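Welcome and opening talk, Trulldale Open Studios
Speaker notes (keep the water handy, go slow)

Good evening, everybody, and thank you for climbing all those stairs. Wait for the folks at the back to find a chair. Mention the coats, and mention the cider, which is on the table by the door and free until 8.

Start with how the walk came about. We had 5 studios the first year, all of them on Cidano Street, and I remember standing out front with a stack of maps and more maps than visitors. This year we have 22 stops and I printed 2000 maps, and if you didn't get one, please come and see me, I have boxes of them in my car.

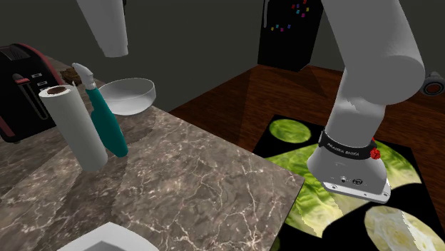 Slide 1. Computer-rendered still: gray robot arm and marble-patterned countertop.

Talk about the route. Pisia Gallery is the natural place to begin, with the big watercolors of the river in the front room and the smaller prints upstairs (the stairs are steep, say so). From there it's an easy stroll down to the Lobo building, where the potters and the weavers share the ground floor and have been arguing kindly over the radio for years. Pause for the laugh, if there is one.

Say a word about buying. People get shy about asking prices, and I was just the same when I bought my first little painting, a pear on a blue plate that still hangs over my toaster. Ask! The artists would love to talk to you, and plenty of them will take payments over a few months. 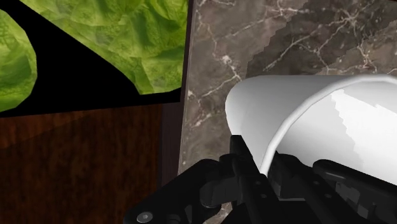 Slide 2. Computer-rendered still: black gripper at a large white vessel.

Then the July show. Entries open soon, any medium, as long as it can be hung or can stand up by itself. Forms are at the front desk at Pisia. Don't read out the whole form like last time.

Thank the shopkeepers who lent us their windows, and the high school band for playing on the corner in the cold. Ask for questions, repeat each one so the back row can hear, and then send everybody out the side door toward Cidano Street, maps in hand.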